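Grovau two-hand bench kit: notes for buyers

Reviewed by Josefina Gaete, 27 Feb 2024

We ordered the Grovau pair through Pathirana against a planning figure set last September. The invoice came to 2647 per hand, mounts and arms excluded. Delivery took 54 days, so anyone working to a fixed budget year should order early.

The hands are sound. Fingers close evenly and the thumb has enough travel for small boxes and jar lids. Grip is weak on smooth metal.

Cabling is the part to budget for. The supplied leads were too short for our arms and we bought six longer ones. Allow slack at the wrist - a lead that pulls tight there will work out of its socket.

The table was a separate line. Ours is a plain brown one and does the job, though the varnish throws reflections under bright light. A matt top would be my choice next time.

Support covers 60 months on the motors but excludes finger covers, which wear first. Trendstead quoted less for a similar pair, with no spares held locally.

Worth buying if spares and cables are costed from the start. Four out of five.
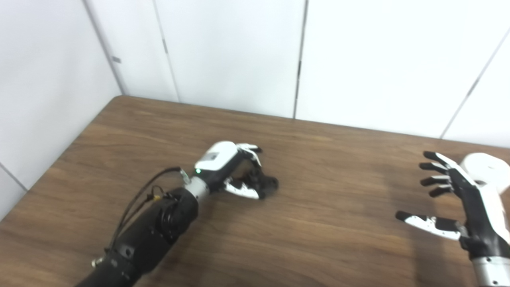

Both hands over the table, left curled, right open.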